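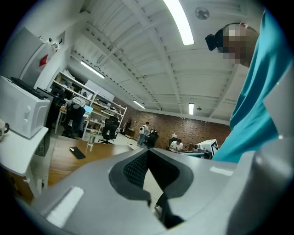
作業部屋のグリッパー。奥では机で作業する人も

カテゴリ：仕事・職場 ＞ 倉庫・物流 ＞ 自動化
シェア 51　コメント 7
印刷する｜メールで送る

返品検品の自動化で、仕事が「お手本係」になった

kenpin_neko
5月30日
通販の返品を受ける倉庫で検品をしています。会社はEzeaniという中堅です。去年の8月にZundarというアームが2台入り、小物の取り出しと仕分けはそちらに移りました。残った人の半分くらいは例外処理(破れた箱、中身違い、液漏れ)で、もう半分は手持ちのグリッパーで物をつかむ動作を録る係です。私は録る係のほうです。

作業そのものは難しくありません。グリッパーを握って、箱から出す、向きを変える、トレーに置く。やり直しも含めて1シフトで100回が目標です。最初は肩と手首がかなり張りました。グリッパーの外側が大きいので、狭い箱の中だと自分の手で取るより時間がかかります。

困っているのは評価のほうです。検品のときは処理件数とミス率で見られていたのが、今は「使えるデータの割合」になりました。ただ、どれが不採用になったかは週末にまとめて数字で来るだけで、理由が書いてありません。直しようがない。同じような職場の人はどうしていますか。辞めたいというほどではないです。

返信する

rokuban_dock
うちは食品の仕分けです。アームは別メーカーですが、録る係はいます。不採用の理由は毎回出ますよ。「速すぎ」「途中で持ち替え」「対象が隠れた」の区分だけですけど、あるのとないのとでは全然違います。まず区分だけでも出してもらうように言ったほうがいいと思います。

あと手首は、持ち手の角度を変えられる機種なら変えてもらってください。うちは班長が変えていいのを知らなくて、全員初期位置で使っていました。

返信する

m_tachibana_ofc
管理側です。別の会社ですが、導入の計画に関わりました。

理由が現場に届かないのは、たいてい判定しているのが外の会社だからです。契約に「採否の結果を返す」としか書いていないと、理由は返ってきません。判定側は内部で区分を付けているはずなので、渡してもらうだけなら費用はそれほどかからないと思います。上司の方に、契約書の納品物の欄を見てもらってください。

それと、採用率を個人の評価に使うのは早すぎます。録画の条件(照明、箱の置き方、対象の種類)で率が大きく動きます。担当する品目が違う人どうしを比べても意味がありません。

返信する

kenpin_neko
お二人ともありがとうございます。
判定は外です。Drustbergという会社がやっています。立ち上げのときに先方のMorenike Osagieさんという方が1週間来て、動作の付け方を教えてくれました。その間はその場で「今のは使えない、指が先に当たっている」と言ってもらえたので、すごくやりやすかったです。帰られてからは数字だけです。
品目は、私は化粧品と小袋が多いです。靴箱の担当の人は率が高いです。たしかに比べられても困ります。

返信する

hikari_line3
水を差すようですが、録る係というのはいずれ要らなくなる仕事だと思います。アームが覚えたら終わりです。評価の付け方を直すより、そのあと自分がどこに行くのかを会社に聞いたほうがいい。

私がいた部品工場では、ティーチングの担当だった7人のうち、2年後に同じ部署に残っていたのは2人でした。あとは別ラインに異動か退職です。会社は最初「なくなりません」と説明していました。嘘をついたつもりはなかったと思いますが、文書にはなっていませんでした。

返信する

rokuban_dock
>> hikari_line3
それは部品工場の話で、品目が決まっているからでは。うちは季節で包装が変わるので、録る作業は3年目でも減っていません。新しい容器が来るたびに録り直しです。返品の倉庫なら何が来るかわからないので、うちよりもっと続くと思います。

返信する

hikari_line3
続くとしても人数は減りますよね。新しい容器の分だけなら、今の半分で足りる。3年目の人数は1年目と同じですか。

返信する

rokuban_dock
同じではないです。5人が3人になりました。抜けた2人は出荷に移っています。時給は同じですが、立ち仕事に戻ったので、1人はそれが嫌だと言っていました。減っていないと書いたのは作業の量の話で、人数については書き方が悪かったです。

返信する

yoru_no_forklift
夜勤から。
Galusの管理画面を使っているところなら、録画ごとの判定区分は初めから入っています。表示の権限が現場の端末に付いていないだけ、というのがうちでした。管理者に権限を付けてもらったら次の日から見られました。kenpin_nekoさんのところの画面が何かわかりませんが、先に確認してみてください。

録る係の良いところも書いておくと、うちは腰を痛めた人と、妊娠中だった人が録る係に入れました。前なら休むか辞めるかだったと思います。座ってできる品目だけを回しています。そういう使い方ができる仕事ではあります。

返信する

kenpin_neko
画面、Galusです。権限の話は初めて聞きました。班長に聞いてみます。

座ってできるのはいいですね。うちは全員立ちです。台の高さが固定で、背の低い人は肘が上がったままになります。台の件も一緒に言います。

返信する

m_tachibana_ofc
hikari_line3さんの言うことも大事なので補足します。
配置の見通しは、聞けば答えられる会社が多いです。少なくとも計画を作るときには人数の見込みを書いています。うちの場合は、導入から1年、2年の時点で各係が何人になるかという表がありました。現場には配っていませんでした。今思うと配るべきだったと思います。配ると不安になるという意見が出て、そのままになりました。結果として、表より悪い噂が先に回りました。

聞くときは「なくなりますか」ではなく「来年の8月に録る係は何人の予定ですか」と聞いたほうが、具体的な返事が来ます。

返信する

sode_no_shita
よその部署の目線で。うちは事務所の一角で録画をやっています。事務の席と同じ部屋なので、物を置く音とやり直しの声がずっとしています。慣れましたが、電話が多い日はつらいです。場所の話は導入のときに誰も事務に聞きに来ませんでした。録る人に文句はないです。専用の部屋があるところがうらやましい。

あと、画面に後ろの席が映るのが気になる人もいます。うちでは顔にぼかしをかけると説明がありましたが、紙でもらったのは始まってから1か月後でした。

返信する

yoru_no_forklift
>> sode_no_shita
映り込みの説明は先に紙でもらったほうがいいですね。うちは入口に録画中の札を出しています。派遣の人にも同じ紙を渡しています。

返信する

kenpin_neko
経過です。
班長に聞いたら、権限は申請すれば付くそうで、昨日から区分が見られるようになりました。私の不採用はほとんどが「対象が隠れた」でした。小袋を奥の角から取るとき、グリッパーの本体で袋が見えなくなっていたようです。箱を手前に傾けて置くようにしたら、今日の分は前より通っています。まだ1日分なのでなんとも言えません。

評価のほうは、品目別に分けて比べるように変えるか検討する、という返事でした。いつからかは決まっていません。
人数の予定は、m_tachibana_ofcさんの聞き方で聞きました。今の人数のまま録画が1000本以上たまったところで見直す、とのことです。本数は今の調子だと夏の終わりには超えます(班全体で、合格分だけの数え方だそうです)。見直しが増える方向なのか減る方向なのかは教えてもらえませんでした。

hikari_line3さんの言うとおり文書でほしいので、次の面談で頼みます。例外処理のほうも覚えたいと伝えたら、月に何日か入れてもらえることになりました。

返信する

hikari_line3
例外処理に入れるならいいと思います。液漏れの判断は、うちの知る範囲ではまだ人がやっています。面談の記録は自分でも取っておいてください。

返信する

rokuban_dock
傾ける置き方、うちでも明日やってみます。台は言いましたか。

返信する

kenpin_neko
言いました。台は予算がないので、当面は足元に踏み台を置くそうです。

返信する

印刷する｜メールで送る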